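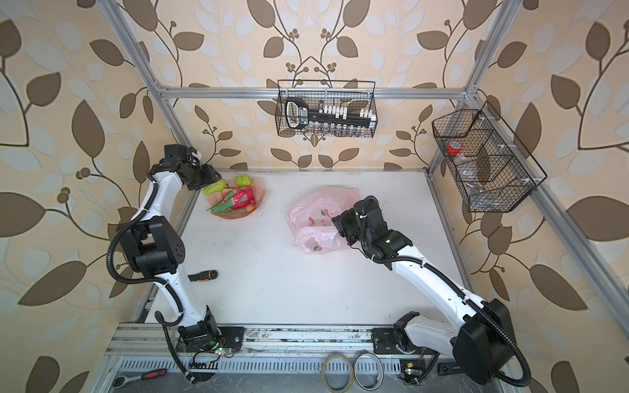
Traltstead Evening Courses
Tabletop Setup and Props, Unit 4: Working with a Fruit Plate
Handout by Thoa Tiêu, 11 May 2017

Reading before class: Feyisa course packet, the section on color and ground. Bring a pencil and your sketch sheet from Unit 3.

1. The ground

A white table is the default for this unit. White gives the fruit a clean outline and shows shadows well. It also shows every scuff and scratch. Wipe the top before you set anything down, and do not use scouring powder, which makes the scratches worse. Marks that do not wipe off can stay. Turn the plate or shift it a little if one of them sits right beside the rim.

2. The walls

Patterned wallpaper close to the table competes with what is on it. Large brown leaves on a cream and peach ground are warm and fairly quiet in color, but the shapes are big. Small props get lost against them when you look from table height. From higher up, the white top does most of the work as background. Decide on your viewing height first, then arrange.

A mirrored pattern has a center line. You can line the plate up with it or move the plate well to one side. A plate a little off the line looks like a mistake.

3. Storage at the edges

Keep the top clear by hanging small supplies above it. Wire mesh baskets are good for this because you can see into them. Zip ties hold a basket to an aluminum profile without drilling. Tie it at the top and again lower down, or it will swing out when you reach in. Angled dividers keep rolls apart from packaging and small metal pieces. Capped vials belong in a rack, never loose in a basket.

4. Building the plate

Order of work:
Plate first, then the largest piece, then the pieces that lean on it, then the small ones.

The dragon fruit is the largest and has the most outline. Lay it on a diagonal near the center and let a long scale come down over the rim. Green chayotes go toward the outside, where their creases catch the light from the side. A smooth yellow fruit next to the red gives the eye a plain surface. Apples fill the gaps.

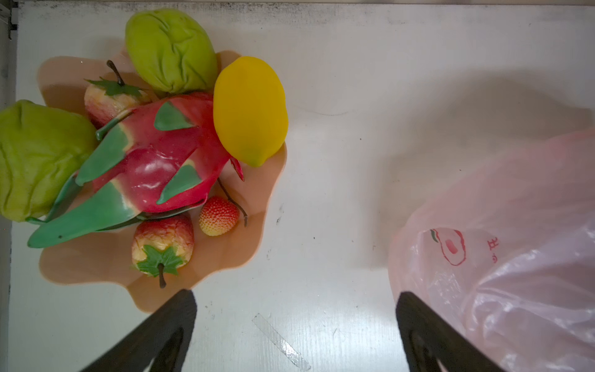
Artificial fruit is light and slides on a glossy plate. Press each piece into the ones already there and check that it stays before adding another. If a piece has leaves or a stem, turn them up so they can be read from above.

5. Assignment (due in June)

Set the same plate two ways, once crowded and once with half the fruit removed. Sketch both. Write 600 words on which pieces you took out first and how the outline changed. Mitiku Tefera will collect the sheets in Room 20.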